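Como gravar demonstrações de dobrar roupa com a garra de mão (guia para quem entra agora no clube)

Oi, gente! Em novembro entrou uma turma nova no clube de robótica e eu respondi às mesmas perguntas tantas vezes que resolvi escrever tudo de uma vez. O nosso projeto do semestre se chama Wurum, e a meta é ensinar o braço da bancada a pegar e dobrar peças de roupa. Para isso precisamos de demonstrações feitas por gente, com a garra na mão, em casas de verdade, com a bagunça que cada casa tem. É aí que você entra!

O que você precisa ter por perto

- A garra de mão (são duas no armário, assine a folha antes de levar)
- Bateria carregada e o cabo
- Cartão de memória vazio
- Umas peças de roupa de tecidos diferentes: jeans, camiseta, uma coisa mais molinha
- Uma cama, um sofá ou uma mesa
- Uns 45 minutos sem ninguém te chamando

Passo 1: confira a garra

Antes de sair do laboratório, abra e feche os dedos umas dez vezes. Se um lado prender, quase sempre é parafuso apertado demais na armação. Afrouxe um quarto de volta e teste de novo. O Vlastimil imprimiu as nossas armações e jura que o problema nunca é da impressão (já foi, uma vez, mas deixa pra lá). Passe um pano úmido nas almofadinhas e seque bem. Fiapo acumulado faz a garra escorregar no jeans e aí você perde a tarde inteira.

Passo 2: faça a calibração

Ligue, espere o bipe e faça o movimento de oito, devagar, na altura do peito. Depois feche os dedos até o fim, conte até três e abra até o fim. Só isso! Se você pular essa parte, o Dromov (nosso programinha de conferência) recusa a sessão inteira, e acredite, dói. Perdi 30 gravações assim no meu primeiro mês.

Passo 3: prepare o lugar

Acenda a luz do cômodo ou abra a cortina, mas escolha uma das duas coisas e mantenha até o fim da sessão. Não precisa arrumar o quarto! No começo eu tirava tudo de perto e usava um lençol branco liso, e a Joanne, que cuida do treinamento, me pediu para parar. O modelo ficava ótimo no lençol branco e se perdia completamente em qualquer outra superfície. Colcha estampada, manta, almofada, tudo isso é bem-vindo. Só evite espelho grande e gente passando atrás.

Passo 4: grave

Cada demonstração é curtinha, 17 segundos no nosso padrão para calça. A sequência que eu uso:

Comece com a garra aberta, parada, um palmo acima da peça.
Desça reto e belisque o tecido perto de uma costura.
Levante devagar, dobre, solte.
Volte para a posição inicial e espere um segundinho antes de parar a gravação.

Se errar, continue! Solte, pegue de novo e termine a dobra. A gente quer ter as correções também, e o Khalil marca esses trechos depois no Zillano. O que não pode é ajudar com a outra mão. Eu sei que dá vontade, principalmente quando a perna da calça vira do avesso, mas segure a mão livre nas costas se for preciso (eu faço isso até hoje).

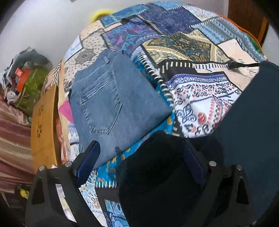
Jeans é a peça mais fácil para começar, na minha opinião. O tecido tem corpo, as costuras são grossas e a garra encontra onde segurar. Deixe a malha fina para a segunda sessão, quando o pulso já estiver acostumado. E mude a posição da peça entre uma gravação e outra: gire, jogue de qualquer jeito, deixe um pedaço embolado. Eu esquecia disso e a Joanne percebia na hora.

Passo 5: envie e confira

Copie a pasta para o computador do laboratório e rode o Dromov. Verde vai direto, amarelo alguém olha, vermelho é para refazer. Anote na planilha o tipo de peça e a superfície, nessa ordem. Estamos com 539 demonstrações aprovadas e queremos bem mais até o fim do semestre!

Problemas comuns

A gravação sai tremida: apoie o cotovelo no corpo e desça mais devagar.
A garra solta a peça no meio do caminho: pegue mais tecido, e limpe as almofadinhas outra vez.
O Dromov dá vermelho em tudo: calibração. Volte para o passo 2.
O cartão não aparece no computador: tente a outra porta, a da frente está ruim desde o semestre passado.

Dúvidas, deixem nos comentários ou me procurem no laboratório depois das quatro da tarde. E por favor devolvam as garras carregadas!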